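Shop > Benches & Boards > Practice Boards > Pladgate Assembly Board

Pladgate Assembly Board, white with blue parts

I've sold a lot of practice boards over the years, and this is the one I keep setting up on my own table.

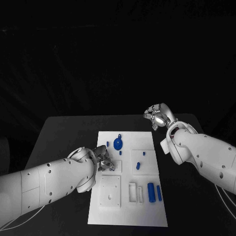

What you're getting

It's a long white work board with raised white plates and a couple of open rectangular frames, and then a set of blue parts to go with them – pegs in different sizes, plus a round gear-like disc with a little hub in the middle. The disc is everybody's favorite. I like the short pegs better, and the very small one best of all (it's fiddly, and I mean that kindly).

The blue on white is why I picked this version over the all-gray one Drolton used to make. You can find a part at a glance, and so can anybody you're showing it to. Put it on a dark table if you have one, it looks great and the edges of the board are easy to see!

How I use mine

I start with the big disc and work down in size. On a slow Sunday I'll go through the whole board, clear it, and do it again with the parts handed over in a different order. Kai-wen Kan, who tests boards for us, likes to set the pegs out first and leave the disc for last – try it both ways.

The small stuff

Board weight is 28 ounces with the parts off. Wipe it with a damp cloth and skip the solvents. Don't overtighten anything you screw down through the plates, snug is plenty. If you lose a peg (you will, they roll) we sell blue spares in bags, part number 302.

The last batch was almost 500 boards and they went quicker than I'd planned for. The next 100 come in June, and I'm happy to put your name on one. The Mikkelsen carry case fits it, the older Sarkolov case doesn't, so check which one you've got before you order a spare strap.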